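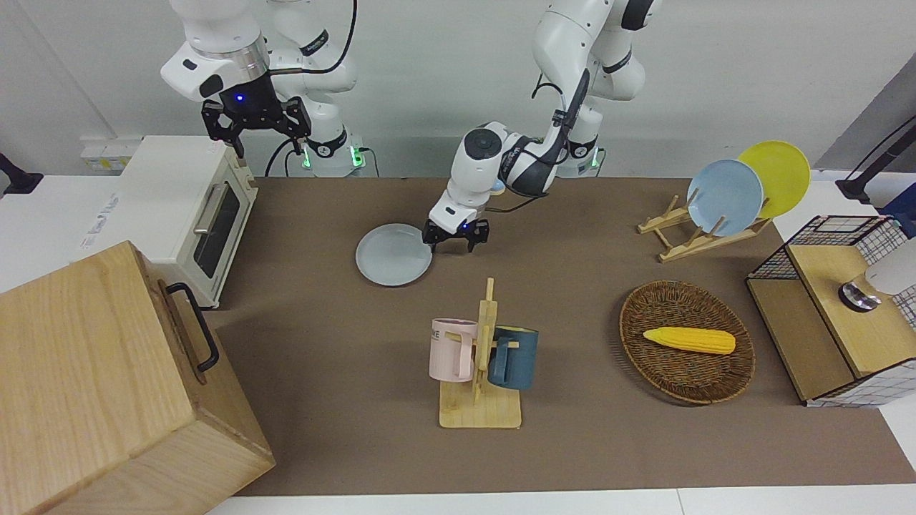 Morning check and cable care for the two-arm kitchen table

Written by Elango Devadiga, Wamstead lab. Last changed in March.

This page is for the person who starts the kitchen table in the morning. It covers the check before the first run, the care of the wrist cables, and what to do when a gripper does not close well on a plate. The complete check takes 15 minutes. If you are new, please do it two times together with somebody from the Krishnan bench before you do it alone.

You need: a dry lint-free cloth, the small hex key set from the drawer, a roll of hook-and-loop tape, and the plate gauge.

Step 1. Look before power

Keep the power off and the stop button pressed. Follow each black cable with your hand, from the gripper up along the wrist and forearm and then down to the base. The cable must make a soft loop at every joint. If it is tight at one place, open the nearest tape and give it a little more length. Do not pull at the plug.

Step 2. Power on

Release the stop button and switch on the controller. Wait for the green lights at the base of the arms, then for the blue light on each gripper. If one blue light stays dark, switch off and push the gripper plug in again at the wrist. In Flukow the arm will still show as "ready" in this case, so please trust the light and not the screen.

Step 3. Home position

In Flukow choose Home, left arm first. The right arm parks near the toaster oven and has less free space there. When both arms are home, open and close each gripper 6 times. Listen to it. A dry clicking sound means dust in the finger slide. Clean it with the cloth, without oil.

Step 4. Set the table

Put the things at their start positions: oven at the back left, dish rack at the back right with its plates standing up, mug rack near the front with both mugs on the pegs, basket to the right of it with the corn inside. The mat must lie flat. A small wave in the mat lifts the plate by 2 or 3 mm, and the fingers then arrive too low on the rim.

Step 5. Plate test

Lay one plate on the mat in front of the left arm and start the program "plate_rim" at slow speed. Keep one hand at the stop button. The fingers should come down at the rim, close, and hold the plate while it is slightly tilted.
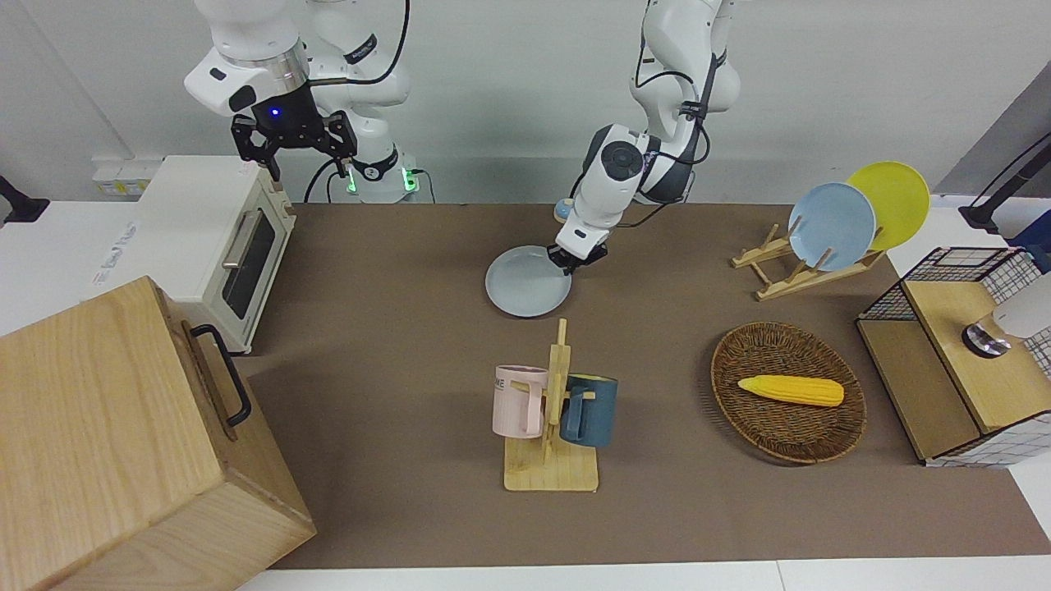
Let the arm keep its grip while you count slowly to 15. Then send the plate back to the mat and look at the rim. If the plate turned between the fingers, the pads are worn or greasy. Wipe them first and repeat the test. If it turns again, change both pads, also when only one looks bad.

If the grip is good but the fingers touch the mat, check the height with the plate gauge and correct the value "rim_z" in Flukow. Change it by small amounts and test after each change. Write the old value in the log, with the time.

Step 6. Pad change

Switch off. Take out the screws of the old pad and clean the metal under it. Put the new pad with the step toward the inside, and tighten the screws by hand only. We got the present pads from Prernisberg, and their threads are easy to damage. After a pad change you must do Step 3 and Step 5 again.

Known problem: after a long run the cable loop of the right arm can slip lower. Fix the upper tape again before the next start.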